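**Okley workshop, lower bench room - walk-round checklist**
Done at 4:00, April. Form kindly supplied by Calley, who have never met our door.

- [x] **Exit route clear.** Clear today. The Cando crates have moved two feet to the left, so progress.
- [x] **Extinguisher in place, pin in, tag current.** Also serving as a coat hook. Coat removed.
- [ ] **Door closes by itself.** It closes if you ask firmly. Obeidat quoted $88 for a new closer in the winter and the quote is still on the corkboard, aging well.
- [x] **Lighting.** Fine, if you like a hum.
- [ ] **Outlets and cords.** One power strip plugged into another power strip. Unplugged it, put a note on it, expect to find both again next month.
- [x] **First aid kit.** Restocked. Plenty of finger bandages, which tells you how people use the kit.
- [ ] **Loose clothing and moving parts.** Still my least favorite line on the form. Roomy sleeves are comfortable and I own several, but keep them back from anything that pinches.
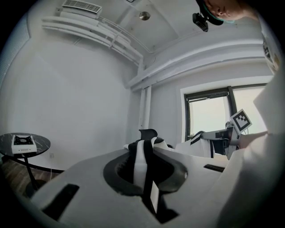
Cuffs get rolled or banded before hands go near the fingers of a tool, and that includes "just for a second." The bands are in the drawer marked BANDS - around 106 of them, so please don't tell me we ran out.

- [x] **Pinch point labels readable.** Replaced 2 that had been rubbed blank.
- [ ] **Floor.** Swept, mostly toward the corner.

**Open items:** door closer, power strip, sleeves, corner.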